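Rallby Quilted Table Cover – Low Table Range

Product code 2156. Cream, white, stone and slate. 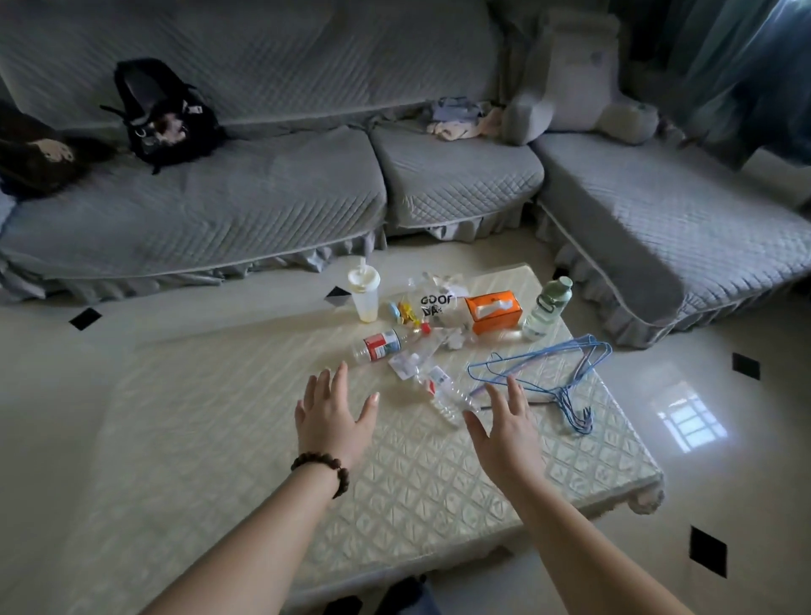 The Rallby is a fitted-drop cover for low rectangular tables, made by Nurkholm from two layers of woven cotton with a polyester filling stitched between them. It is intended for coffee tables, low side tables and blanket chests that are used every day and need some protection from knocks, cup marks and light scratches. The cover is not fixed to the table. It lies flat on the top and hangs over the edges, held in place by its own weight and by the grip layer on the underside. On a table with curled legs and a rounded foot, the drop should be chosen so that the foot still shows below the scalloped hem. The raised diamond pattern catches the light, and is easier to see on the cream cover than on the slate.

Construction

The outer face is a plain-weave cotton, pre-shrunk before cutting. The filling is bonded polyester sheet, weight 300 grams per square metre. The back is a heavier cotton with a dotted grip finish applied to the centre panel only. The drop has no grip finish, so that it hangs freely and does not catch on the table frame.

Quilting runs through all layers. The stitch lines cross to form the diamonds and are locked at the hem, which means that a broken thread in one line will not run across the whole cover. The hem is bound in the same cotton as the face, cut on the bias so that it follows the curve of the scallops without puckering.

Corners are cut in one piece with the drop and are not seamed. They fall in a soft fold. Customers who want a square, boxed corner should look at the Jandness cover, which has stitched corners and a straight hem.

Measuring

Measure the length and width of the table top at the widest point, including any moulding. Then measure from the top surface to the floor. Choose the drop from the table below. The cover should clear the floor by at least 5 cm, and more on hard floors that are mopped with the furniture in place.

Short drop: tables up to 40 cm high
Standard drop: tables from 40 to 48 cm high
Long drop: tables over 48 cm high

The quoted size is the size of the table top, and the drop is added by us. Please do not add it to your own figures. This is the most common cause of wrong orders.

For tables with rounded corners the standard cover can be used, although the fold at each corner will be deeper. Round and oval tops are not covered by this range.

Use

The filling will absorb small knocks and will slow the passage of heat, but the cover is not a heat mat. Cups and mugs may be set down directly. Pans, oven dishes and teapots with a metal base need a separate mat.

The surface is slightly uneven by nature. Tall, narrow items such as bud vases and stemmed glasses may not stand well on the stitch lines, and a tray is advised for these. Small bottles are steadier in the middle of a diamond than across a seam.

The cotton face is not waterproof. Spills should be blotted at once with a dry cloth, working inwards from the edge of the mark. A clear wipe-down liner from Saragih can be fitted between the cover and the table where the top is French polished or waxed. The liner is cut to the table top and has no drop, so it cannot be seen in use.

On glass and high-gloss lacquered tops the grip finish should be checked after the first 2 weeks. If it leaves a faint dotted haze, remove this with a damp cloth and fit the liner.

Washing and drying

Machine wash at 30 degrees on a gentle cycle, with similar colours. Use a liquid detergent, as powder can lodge in the stitching. Do not bleach. Do not use fabric softener, which shortens the life of the grip finish.

Spin at low speed. Dry flat or over two parallel lines – a single line will leave a crease along the filling that is slow to fall out. Do not tumble dry. Iron the bound hem only, from the back, with a cool iron. Pressing the quilted area will flatten the diamonds.

Shrinkage after the first wash is below 2 per cent in either direction. Sizes are cut to allow for this, and a new cover may hang slightly lower than it will after washing.

Colour notes

Cream and white are supplied with undyed backs. Stone and slate are dyed through, and should be washed alone for the first two washes. Dye lots vary a little. If two covers are to be used in the same room, order them together and state this in the notes box.

Delivery and returns

Stock sizes are sent within 5 working days. Covers cut to order take longer, and the date is confirmed by email when the order is accepted. Stock sizes may be returned unwashed in the original sleeve. Cut-to-order covers can be returned only if faulty or made to the wrong size.

Each cover is supplied with a spare length of binding and a care label. The Saragih liner is sold separately.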